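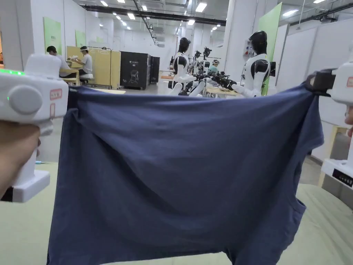 Section 3. Folding T-Shirts and Flat Cloths

Before you start, clear a work surface wider than the shirt with its sleeves out. If you have to move a coffee cup, move it farther than you think. The Planier folding guide assumes an adult short-sleeved shirt, clean and fully dry. It makes no assumptions about your patience.

3.1 Opening out the shirt

1. Pick the shirt up by the two shoulders, at the outer end of each seam. Holding it by the collar will work for a month or so, after which you will own a shirt with a much larger collar.

2. Pull your hands apart until the cloth between the shoulders is straight. Firm is fine. Heroic is too much.

3. Let the body hang for a moment, then give it one shake, downward. Diagonal creases usually mean that one shoulder is held lower down the sleeve than the other. Regrip and shake again.

4. Lower the hem to the surface first and lay the rest down away from you, keeping the shoulders level until they touch.

5. Smooth from the middle out to the sides. Sleeves last.

Note: Dark shirts hide their wrinkles until they are folded and put away. Run a flat palm over navy or black cloth and trust the palm.

Caution: Do not smooth over a printed design that has just been ironed. It will come with you.

3.2 Folding to the Planier width

1. Turn the shirt face down.

2. Fold one side in to the middle of the back, then lay the sleeve straight down along the fold.

3. Repeat on the other side. The two edges should meet or nearly meet. If they overlap by a hand, go back to 3.1, step 5, and be more honest about the smoothing.

4. Fold the hem up in thirds.

5. Turn it over and stack it.

3.3 Flat cloths

Cloths have no shoulders, so you will have to choose your own corners.

1. Take two neighboring corners and lift. If one side sags, you have picked up a corner and a bit of edge -- an easy mistake with thin cloth.
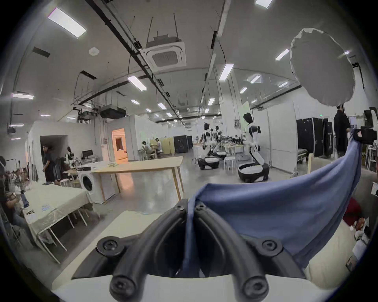

2. Draw the cloth taut before lowering it. On a padded surface the slack tends to stay wherever it lands, and pushing it around only moves the ripple somewhere less convenient.

3. Fold in half, corners to corners, and then in half again.

Note: Mavis Oyelaran, who wrote the first version of this section, folded cloths in thirds. Bernadette Lyons revised it to halves. Either will fit the Planier shelf, but please pick one per household.

For fitted sheets, see Section 6, and set aside the evening.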